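Clenimham Grillness
Two-arm tabletop station for dish sorting and stacking

Home > Stations > Tabletop > Grillness

Can a machine put away the dishes yet? Sort of. The Grillness will pick bowls and plates off a table and stack them on a shelf, provided you own the right bowls, have cleared the table of everything else and are in no hurry for lunch. If that sounds like your kitchen, we would like to see your kitchen.

Most buyers are research groups and small shops who want to find out which chores are worth handing over. We sell them the table, the two arms, the grippers and the shelf. The bowls you can get anywhere, and after the first month you will know all the anywheres.

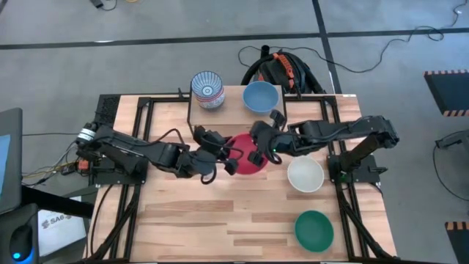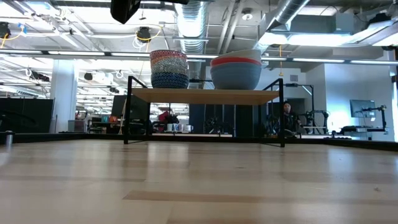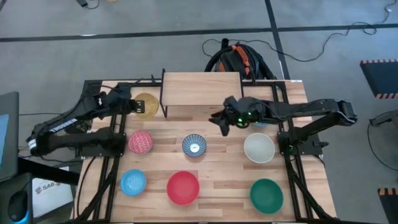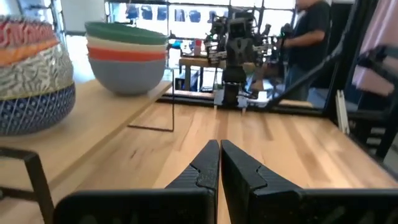 Tableware and the raised wooden shelf, seen from different cameras. Third picture: plates and bowls spread out on the table, nothing on the shelf.

What it does well
Round bowls with a rim you can pinch. One gripper can hold while the other lets go and gets a better grip, a trick most six-year-olds have mastered and one we are very proud of.

What it does less well
Flat plates. A plate lying on a table offers very little to grab, and the fingers tend to push it along like a hockey puck. Glassware is a subject we'd rather discuss by phone.

In February we ran 264 stacking attempts with mixed bowls on the standard software. The station finished 97 of them with no human hand on the table. The rest needed a nudge, a restart or a dustpan. A teenager would score higher — though you'd have to ask 11 times.

Specifications
Arms: two, facing each other across the table
Grippers: two-finger, black, Fimex pattern
Tabletop: light wood
Shelf: wood board on thin metal legs, lifts off
Shipping weight: 292 lb
Software: Mabaso 2, one seat included

In the box
Table and frame, both arms, gripper pair, shelf, cable set, spare fingertips, emergency stop, printed manual. Monitor and computer sold separately.

Before you order
Allow clear floor on all four sides, and plan where the cables will go. They will go somewhere else, but plan anyway. The station does not wash, rinse or dry. Please load it with clean dishes.

Lead time and pricing on request. Spare fingertips ship the same week.

Page updated June 10, 2019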